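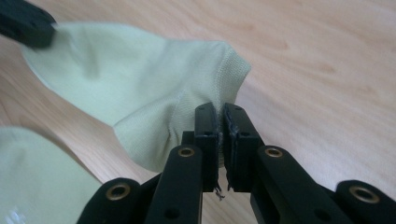 Fig. 1. Sock in pale mint green, laid across the table. Item type A (single layer to be found and gripped before any fold).

Textile Care and Handling, Unit 4: Folding and Pairing Small Items
Handout prepared by Ljubica Jurić; revised in July by Despina Vasić

4.1 Scope

Small items are those that will not hang and will not hold a fold under their own weight. Socks, footlets, cloth pouches and shoe liners all fall in this group. Shirts and towels were covered in Unit 3. Bed linen is in Unit 5.

4.2 Work surface

A light, plain tabletop is preferred for sorting. Pale knits are harder to see on it than dark ones, and the edge of the cuff should be found by touch before the item is moved. The table must not slide. Check the surface for splinters and raised grain, both of which will pull a loop out of a fine knit.

4.3 Laying out a sock

Place the sock flat with the heel to one side. Hold the cuff with one hand and draw the foot away with the other until the creases are out. Do not stretch the ribbing. A cuff that has been pulled wide while damp recovers slowly, and in the Korer wear trial (74 pairs) this was the most common fault recorded after the third wash.

Pinch both layers together only when the sock is to be folded. For turning, take one layer. Students often take both here and then turn the toe in on itself.

4.4 Loose threads

A frayed end is trimmed to 3 mm. It is never pulled. If the thread runs back into a seam, set the item aside for mending and enter it on the Randinow sheet under "seam, open". Threads that are merely lying on the table are lifted off before the next item is put down - they are easily folded in and later mistaken for damage.
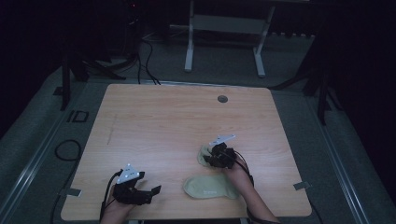

ITEM TYPE B: FLAT FABRIC PIECES

4.5 Identification

Khaki-green fabric pieces, such as the two on the table in Fig. 2, are sorted by outline first and colour second. A flat piece which is rounded at one end and narrower at the other may be a pouch or an insole-shaped pad. Feel for an opening along each edge. Where printing is present but faint, read it under a side light and copy it on to the sheet as found, with gaps left for any letters that cannot be made out.

4.6 Handling

Flat pieces are smoothed from the centre outwards. A bunched piece is released and laid down again before it is compared with another. Matching by feel alone is not accepted in the practical.

4.7 Storage

Pairs go into the Dirville trays, cuffs to the front. Each tray takes 166 pairs of ankle length or nearly 400 single flat pieces. Unmatched items are held for one term.

Reading: Stoyanova, chapter 2, sections on knit recovery and edge wear.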